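Dusting a dark wood stair handrail without leaving streaks

Noel Dalisay
Oct 27, 2024

We have a mezzanine with a black metal railing and a dark brown wooden handrail on top. The wood shows everything. A damp microfiber cloth leaves streaks, and a dry one moves the dust onto the floor below. Finish is unknown, the previous owner left no records. What should I use for weekly cleaning?

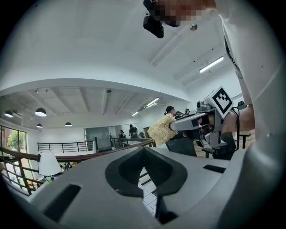

The rail gets direct light from a large window, so smears are visible from the stairs. I have tried Trotasix spray at the strength printed on the label. It dried cloudy on the top face and I had to wipe it off again with plain water.

12 comments

A-yeong Ki

Cloudiness is usually residue. Stop the spray. Wipe once with distilled water and a few drops of dish soap, wring the cloth until it no longer drips, then dry at once with a second cloth. Work in short sections along the grain.

For the weekly pass use a dry, textured pad or sponge with no scouring side. Test it on the underside first. If it dulls the finish there, go back to microfiber. Vacuum the horizontal bars before the handrail, brush attachment, low suction.

Fraser Urquhart

I use furniture wax. Works fine on mine.

Kirsty Rennie

Would not wax a handrail. It gets slick and holds skin oil. Agree on the soap. If the haze stays after 2 washes the finish itself may be damaged, and that needs a light rub with 0000 steel wool or a recoat.

Share (8)

Related
Removing scuffs from black metal railings
Cleaning pendant lamps over a stairwell
Lennox vacuum brush sheds bristles
Water marks on a window sill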